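Couch update, since a few of you asked. We kept the cream one. Haruna Murakami offered me 300 for it and I thought it over for most of November, then said no.

It's a two-cushion sofa in a very pale beige. Pale shows everything, so I've gotten into a routine with it.
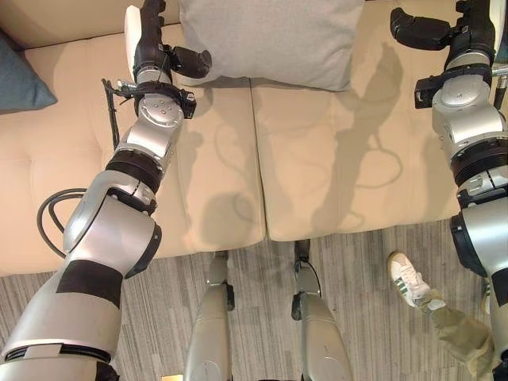
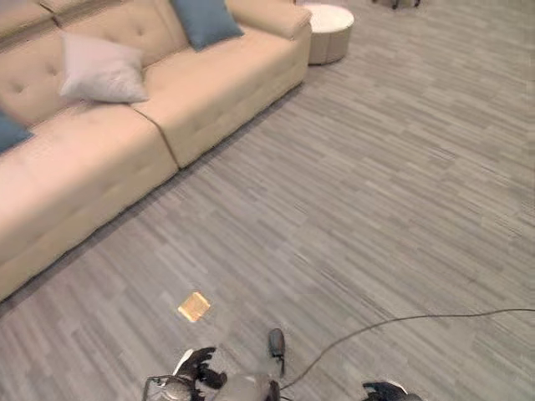 Pillows come off first. Then I vacuum the seat cushions with the brush head, going along the stitching and not across it.

The seam between the two cushions is where the crumbs end up. Use the narrow tool there. I set a timer for 30 minutes and I'm usually done before it rings.

Button tufting is slow. A dry paintbrush gets the dust out of the dimples better than the vacuum does. Milan Hermans told me that one when he was still doing upholstery in Clundville.

For marks: damp white cloth, blot, let it dry, look again the next day. I don't use spray on it anymore. The last one left a ring.

Blue pillows go back on last. Darby wants a third color in there. I'm fine with the ones we have.

Next job is the carpet under the front edge. I'll post when I get to it.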